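Why Does Cloth Hold Together?

Look closely at your sleeve. Closer! Put your nose right up to it. If your eyes are sharp, you'll spot tiny lines running across the fabric. Those lines are threads, and every piece of cloth you own is made of them, from your socks to your pillowcase to the curtains in your room.

But how does a bunch of thin threads turn into something you can wear? Let's find out, starting with fluff.

It starts with fluff

A lot of cloth begins as cotton. Cotton grows on a bushy plant, and when the seed pods get ripe they pop open and a white puff bursts out. The puff is made of fibers, which are very fine hairs. Pull one out and it snaps right away. Not very useful for pants!

The trick is twisting. When you twist lots of fibers together, they grip each other, and suddenly they're strong. You can try it with a cotton ball. Pull it gently into a long, skinny strip, then roll one end between your fingers while you keep pulling. You just made thread! (It will be lumpy. Everybody's first thread is lumpy.) This is called spinning, and people have been doing it for thousands of years.

Over, under, over, under

Now for weaving. A weaver stretches a row of threads tight on a loom. Those are called the warp. Then another thread goes across, over one, under the next, over, under, all the way to the other side. That one is the weft. Back it comes, and this time it goes under where it went over before.

At the Pringate weaving shed there is an old wooden loom that children are allowed to use. The band they weave on it has 184 warp threads, and it's only as wide as a scarf! A good-sized dish towel made there has 600. 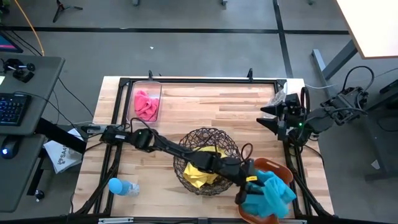 Knitting is different. Knitted cloth is made of loops, and each loop hangs on to the loop next door. Loops can open up and squeeze shut again, and that's why a T-shirt stretches over your head and a bedsheet doesn't. Go and tug on both if you don't believe me!

Where does the color come from?

Long ago, all dye came from nature. Onion skins make a golden yellow. The root of a plant called madder makes reds and pinks. Blue came from the leaves of the indigo plant, and it has a wonderful secret: cloth comes out of an indigo pot looking greenish, and then turns blue when the air touches it!

Most dyes today are made in factories, and there are thousands of shades to pick from.

Try it: weave a bookmark

You need a piece of stiff cardboard, some yarn and a grown-up to help with the scissors.

Cut 8 small notches along the top of the cardboard and 8 along the bottom.
Wind yarn up and down through the notches. Tape the ends to the back.
Take a new color and go over, under, over, under to the other side.
Turn around and come back the opposite way.
Push each row down snugly with a fork.

Keep going until you have 52 rows, or until your bookmark is as long as you like. Then slip it off the cardboard, knot the loose ends, and go find a book to put it in!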